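Two-arm cell, part 4: curtains, wrist cameras, gripper force

17 Jul 2021

The cell has been standing in the shared workshop since March and I have finally stopped moving the frame. Notes on the current state follow, mostly so I can rebuild it if I have to.

Enclosure

Black fabric on the walls, matte black top. The fabric went up to kill reflections from the room lights. It sags where the panels meet and I have left it that way. Bill of materials for the frame is revision 24, filed under Tavlow, my name for the whole build.

Cameras

One fixed view over the table, plus one on each wrist. All streams go through Grastbridge, the small logger I wrote for this. It stamps every message on arrival and does no resampling. The wrist views are dark and I run them at fixed exposure. Auto exposure hunted every time a gripper crossed a light tray.

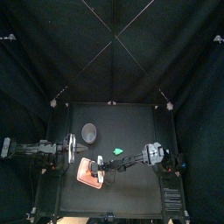

Fixed view, both arms over the table.
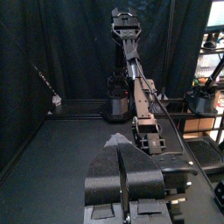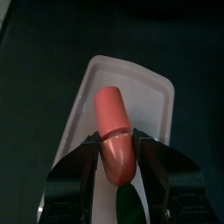

The last one is the grip on the pink sausage, at close range.

Gripper force

Glossy, round parts are the awkward case. Position control alone either squeezed too hard or let the part rotate, so the fingers now close to a current limit and hold. The limit is 100 in raw driver units. I have not converted it to newtons.

Test run 1865 is the first with the new limit on both arms. Log rate is 100 Hz.

Open items

Cable slack on the forearms needs a proper guide. The Hultemska supply is noisy when both arms accelerate together, and I want a scope on it before changing anything. The calibration script (Gulyás branch) still assumes a single arm and fails silently on the second. Fix pending.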